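Who watches the toast?
Reading time: 5 min

I worked breakfasts in a staff canteen for six years before I started writing about other people's jobs. Toast was the task given to whoever was newest. You learned where the plates lived, you learned who was rude before coffee, and you learned it all while standing beside a toaster.

At Benari, the catering firm where Wanpen Paisan runs the morning shift, that job is now part of a trial. The machine has two arms and two hands, and it works at a table with a toaster and a tray.

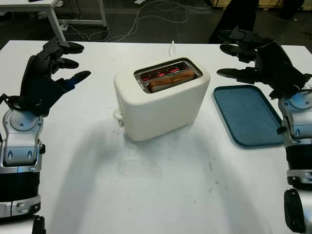 What the job was

People who haven't done kitchen work tend to think of toast as nothing. It is a small job, but it sits in the middle of several others. The person doing it also wipes the counter, notices the milk is low and tells the cook that the night crew has come up early. None of that is in the job description, so none of it was counted when the trial was costed.

Wanpen made this point to the managers at the start, and to their credit they listened. No one has lost shifts. The 70 people on the kitchen roster were told in September that hours would hold for the length of the trial, and so far they have.

The work has changed all the same. Someone has to stay near the table while the machine is going, and it's a different kind of standing around.

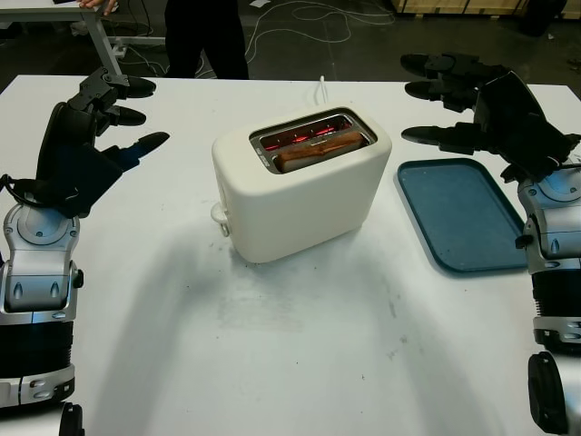 Wanpen calls it minding. When you make toast yourself, your hands are busy and your head is free, and you can talk to the person beside you. When you mind, your hands are idle and your attention is spoken for. Two of her crew like it because their backs are sore. Others have asked to go back on dishes, and I never met anyone who asked for dishes in my day.

My own view is that minding should be paid as skilled work. The person doing it is expected to judge when to step in, and will be asked why if they don't. At present it carries the same rate as clearing tables. Thepsuriya, a bakery that went through something similar with its packing line, added a separate pay grade after a year of arguments – Benari could skip the year.

Training is the other thing. The staff got one session at 7 in the morning, at the end of a night shift for half of them. They were shown how to stop the machine and who to ring. They weren't shown much of the machine itself, down to the fingers and the grip on the fingertip, although they are the ones who stand beside it. 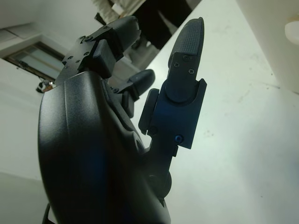

What I would ask for

Put the minders in the room when the next trial is planned. Pay them for it. Write down the small jobs that used to get done beside the toaster and give them to someone by name, with time to do them. And keep a place where a new starter can be slow and ask questions, because that was half of what the toast job was for.

Comments (3)

Corkamari: Same at our depot with the pallet wrappers. The minding is more tiring than the wrapping ever was.

Brorer: I'd take minding over dishes any day. Agree about the pay though.

kitchenhand_5: What happens to the hours when the trial ends? Did they say?

Contact the editor | Copyright, all rights reserved | Back to top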